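Tillow open house: an afternoon with the people who teach robot hands

I almost skipped this one. February, slush up to my ankles, and the Tillow place is at the far end of the bus line. But my old coworker Lalit Sengar had been bugging me to come see what he does all day, so I went, and I'm so glad I did!

Coffee first (good coffee, terrible cookies), then they split us up and my group got Segundo Ccori, who runs the cloth station. He talks fast and waves his arms a lot, and he clearly loves this stuff. The project is called Vandeo, and the whole point is collecting examples of a robot arm handling soft things. Rigid things are a different team, down the hall, and there's some friendly trash talk between the two.

So how it works: a person steers the arm through a short task, pick this up, move it there, let go, and everything gets saved. One go is an "episode." Segundo said they want 1000 episodes for each task before they bother training on it, and the cloth task was sitting at 900 when we walked in. A good operator gets through almost 50 in a shift. I would have guessed way more, but then I watched how long it takes to mess up the fabric again between tries. They have to start from a different crumple every time or the model just learns the one crumple.

Bad tries get kept too, with a tag on them. A woman in our group asked why you'd save the flubs, and Segundo lit up and gave us ten minutes on it (short version: the system needs to see somebody recover from a fumble).

My favorite part was the monitor with the wrist view. You're looking straight down past the fingers at the cloth, and your whole sense of distance goes out the window. White on white with gray on top, folds everywhere. I kept tilting my head like that would help.

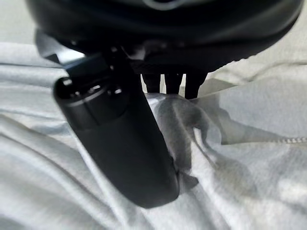

Wrist view at the cloth station, gray fabric under the prongs.

They let a few of us take a turn at the controls. I got a corner pinched, dropped it, pinched it again and then dragged half the pile along with it. Lalit laughed at me the whole time. Segundo tagged it as a fumble and saved it, so I guess I'm in there somewhere!

Next open house is in the fall, and Lalit says the rigid team is hosting. Wear warm socks, the floor in there is freezing.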